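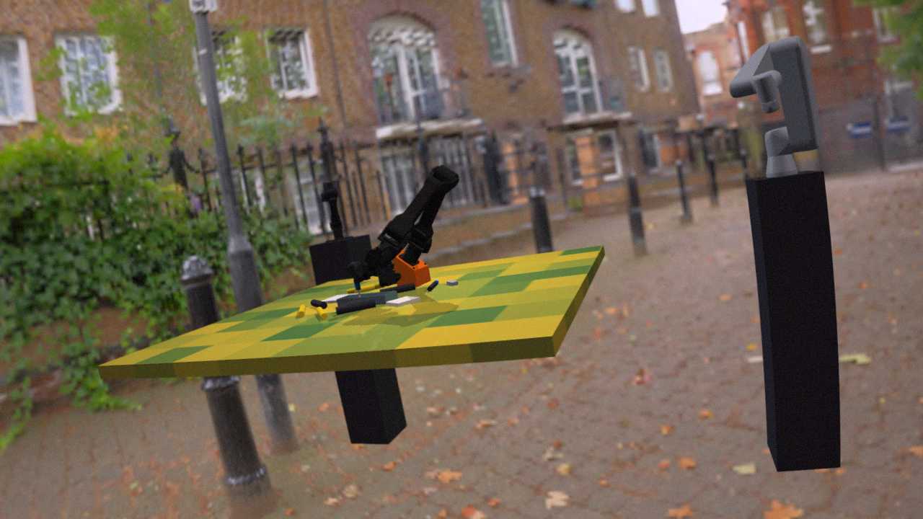 Triltness cell: setup and care questions

How do I set the arm's home position?
Start the Lollance controller and load the cell file before you move anything. Jog the arm slowly until the gripper points straight down, roughly as on the black arm with the orange base. Save that pose as home. Parts can stay on the tabletop while you do this, but leave the gripper clear of them.

The arm stops with code 903. What is it?
The base offset in the cell file doesn't match the mount. Open Mounts, re-enter the offset and restart. Code 900 is only a notice and clears itself.

How often should I check the gripper?
Every 100 cycles. Run open and close 2 times and compare the reading with the saved one. If it has drifted, recalibrate from the Tools menu.

Can I use a Sinetti gripper file?
Yes, from the October release on. Older files have to be converted first.

Where do I get a replacement base plate?
Order it from Figueiredo. Have the cell's serial number ready.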